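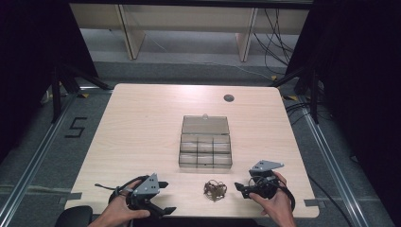 A six-compartment organizer with its lid open, on a worktable with a bundle of thin brown elastic or string beside it.

Altstead Opens Small-Parts Sorting Room

ALTSTEAD, 23 September 2026 – The Altstead Repair and Reuse Center has opened a dedicated room for the sorting and storage of small parts, the center announced today. The room is on the second floor of the Darklow Building and replaces the shared shelving that had served the repair benches and the craft program for the past several years.

Under the new arrangement, small donated items are no longer kept in mixed drawers. Wire, connectors, fasteners, elastic, string and similar materials are sorted at a table and placed in clear plastic organizers with divided compartments. The organizers are then labeled on the outside and shelved by type. Members may borrow a box for use at any bench in the building and are asked to return it to the same shelf before closing.

The center received 3,661 individual donations of household and workshop goods in its last reporting year. Many of these arrived as bags or tins of assorted parts, and a large share of staff time went to searching through them on request. A review completed in April recommended that small items be sorted once, on arrival, and stored in containers that can be checked without being opened.

The center has purchased 200 compartment boxes for the first stage of the work. They were supplied by Trukau, a local storage dealer, under an agreement that also covers replacement lids and dividers. Further boxes will be ordered once the existing stock of mixed parts has been cleared.

Tangled materials are to be separated before they are put away. Elastic and string that cannot be separated within a reasonable time will be set aside for the craft program, where short lengths are still of use. Electronic parts with loose wire are to be given a compartment of their own, so that the wire is not bent or caught on other items. 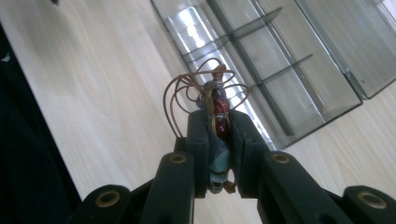 A small handmade electronic component with loops of thin copper wire, held over the sorting table.

The room has been furnished with light wooden tables and seats up to 10 people at a time. Sorting sessions are open to all registered members and last two hours. No experience is required. Members under the age of 16 must be accompanied by an adult.

Funding for the room came from the Ninh Community Fund, which awarded the center a grant for storage and furnishings. The center expects about 600 members to make use of the sorted collection in the first year.

Donations of small parts will continue to be accepted at the front desk during regular opening hours. Donors are asked to remove batteries and to place sharp items in a closed container marked with its contents. Liquids, adhesives and opened paint cannot be accepted.

A list of the part types now available is posted at the entrance to the room and will be updated each month.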